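List: Drondon arm-learning list
Subject: Re: how many fruit episodes before it's worth training?
Date: April, 9:40 pm

Hello all, and a warm hello to our newest member in particular,

> We're starting our own pick-and-place set at Skandis and I keep
> going back and forth on two things. How many episodes did you
> have before your first decent training run? And do you put the
> objects back in the same spots each time, or scatter them?
> We've been using tape marks and it feels wrong somehow.

What a nice question to come home to. I've been meaning to write up the Flernismont set for months, so you've given me the push I needed, and I hope you'll forgive me if I ramble a bit.

Our set stands at 1003 episodes as of this evening, all fruit into a tray, all driven by hand with the leader arm. I did my first training run far too early, with only a small slice of that, and what I got was an arm that moved beautifully to places where fruit used to be. So my advice on the first question is to train early if you're curious (I always am!) but don't judge your setup by it. Treat that first run as a way to find out whether your recordings load properly, and then go back to the table.

As for tape marks, I used them too, and I'd gently talk you out of it. These days I scatter. Between episodes I mix up the fruit, turn each piece a different way, and let them land where they land, so long as the arm can reach them. Every 10 episodes I change what's in the tray as well, so the policy never gets used to dropping things into an empty one. The wrist view tonight looked like this just before I went in for a pick:
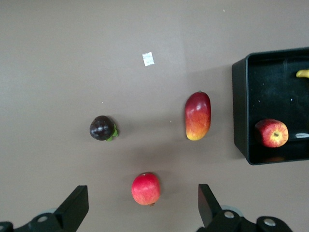

Wrist camera, Flernismont set: mangosteen, mango and apple still on the table, another apple in the tray.

I'm especially fond of having an apple on the table and another in the tray at the same time. If the system is only learning "go to the red thing," you want to know that sooner and not later, and a second apple that should be left alone is a lovely cheap test of it. The mango is good value too. It's long, so the direction it points matters, and you have to turn the wrist to suit. I record plenty of those with the mango at awkward angles - my early ones were nearly all the easy way up, and it showed.

One more habit I'd pass along: keep the fumbles where you recovered. If I miss a grasp, back off and get it on the next try, that episode stays in. If I knock something off the table, it goes. I keep the two kinds in separate folders at first and sort them out when I've had some tea and am feeling fair-minded.

I use Stelmakh for the labeling, with a plain one-line instruction for each episode, and I try to vary the wording a little. "Put the apple in the tray" gets dull after a while anyway.

Would you tell us what objects you have at Skandis, and how your wrist camera is angled? Mine took 2 remounts before both fingertips stayed in view, and I'd be glad to save you the trouble if I can.

Warmly, and good luck with the scattering,
your friend at the Flernismont bench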